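Our Visit to the Open Day at Garero School

12 June 2022

We drove to Ismont in the morning, my husband, our two daughters and me. The older one will change school in October, and Garero was the last one on our list. Both girls complained in the car, of course, and the small one had forgotten her second shoe at home, so we had to turn back after ten minutes.

The school is bigger than I expected. It has 230 children and a garden behind the gym with beans, onions and a lot of mint. We started in the first grade room, where the teacher let the girls sit at the desks and try the reading corner. My younger daughter did not want to leave it. She asked me if she can skip kindergarten.

After that we saw the music room and the library. They have up to 400 books in English there, the rest is in other languages, and families can borrow four at one time. I liked this very much. At home we read every night, and I am tired of the same bear story.
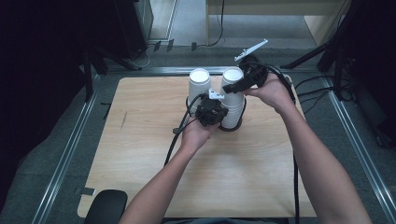 Lunch was in the dining hall, soup and bread from the Vasiliauskas bakery, and it was good. My older girl ate everything — at home she does not touch soup! The hall is loud, and I worry a little about this, because she gets headaches from noise. I asked if there is a quiet table and they said yes, by the window.

The bus from Gallow stops in front of the gate, so she would not need us to drive her. We have to send the form before the end of the month. She wants to think about it until tomorrow, and she has already asked what color the school bag should be.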